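Pakusetti: Tabletop Dish and Rack Recordings

README, version 3

What this is

Pakusetti is a set of short recordings of crockery being handled and put away at a small tabletop kitchen setup. The subject is everyday dishware: plates in stacks, bowls in a rack, and the few things that tend to sit near them, such as snack bags and wire baskets. Each recording covers one job from start to finish and comes with a still, a one-line task text and a short list of the objects involved.

The set was put together at the Dovham site, with a second batch of the same jobs done at Nuttall. The Flolville folder holds test recordings only and is left out of the counts below.

Contents

Recordings in total: 793
Recordings with checked object lists: 568
Length of a recording: up to 15 minutes
Versions released so far: 3

The recordings without checked object lists are still usable. Their lists were filled in from the task text, so they name the dishes that were meant to be moved and may leave out other things on the table or walls.

Folder layout

dovham/ – main batch, sorted by job
nuttall/ – second batch, same job names
flolville/ – tests, no object lists
lists/ – object lists, one text file per recording
stills/ – one still per recording
notes/ – setup notes and known problems

Inside each site folder there is one subfolder per job. Job names are short and in lowercase, with underscores in place of spaces.

Jobs

plates_lift – pick up a plate or a stack of plates from the table
plates_to_rack – move plates from the table into a dish rack
bowls_to_rack – move bowls into a dish rack
bowls_from_rack – take bowls out and set them on the table
rack_clear – empty both tiers of the rack
shelf_items – move packaged food to or from a wall shelf

A recording belongs to one job only. If the work went past the end of the job, the extra part was trimmed off. Where a job was started and given up, the recording was kept and the word "incomplete" was added to its list file.

About the dishes

Plates and bowls were picked to differ in color, rim and pattern. Some are plain, some are printed, and some carry lettering or small drawn marks. Matching sets were avoided where possible, because two plates of the same color in a stack are hard to tell apart from the side. In the object lists each dish is named by its main color first and its pattern second, for example "bowl, white, leaf pattern". Lettering on a dish is listed as "lettering" and is not transcribed.

Color names are kept simple. Greens gave the most trouble when the lists were checked, and three terms are now in use: lime green, sage green and green. Older list files that said "light green" have been changed to one of these. Cream and white are kept apart, though in some stills the difference is small.

A stack is listed as a stack, followed by whatever can be told apart in it. A lower plate that shows only at the rim is listed by its rim color. We did not guess at plates hidden further down.

About the rack and the walls

The rack in most of the Dovham recordings is a two-tier chrome dish rack with wire slots. The tiers are called "upper" and "lower" in the lists, and positions are given as left, middle or right as seen from the camera. Bowls resting on edge are marked "tilted". Bowls standing on their base are marked "flat".

Wall coverings were changed between batches – patterned paper at some times, plain panels at others. The pattern is named in the setup notes and not in the object lists. Shelves and baskets fixed to the walls are listed even when they are empty. Packaged food is listed by the name printed on the package if it can be read, and by color and type if it cannot.

Sample still

The still below is from plates_lift in the Dovham folder. Its list file gives the stack on the table, the bowls on the lower tier and the bag on the shelf. The upper tier is entered as empty, and so is the wire basket on the left wall.
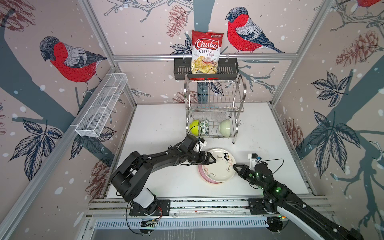

A stack of plates, cream on top with a pink rim below, in front of the dish rack. Three bowls on the lower tier; Chuba cassava chips on the wall shelf.

Known problems

Some list files in the Nuttall folder use "dish" for both plates and bowls. These will be fixed in the next version. Until then, check the still if the difference matters to you.

Left and right were swapped in a small group of rack_clear files that were written up from the wrong side of the table. The files are named in notes/swapped.txt and have not been corrected, so that earlier results can still be matched.

Shiny wire can be hard to see against a pale wall. In a few stills it is not clear which slot a bowl is resting in, and the position is then given by tier only.

Use

The set may be used for research and teaching. Please name Pakusetti and the version number in anything you publish. Do not mix list files from different versions, as the color terms changed between them.

Changes in this version

Green color terms made consistent across both main folders
Empty shelves and baskets added to the lists
Flolville recordings moved to their own folder
Spelling of job names corrected in the Nuttall batch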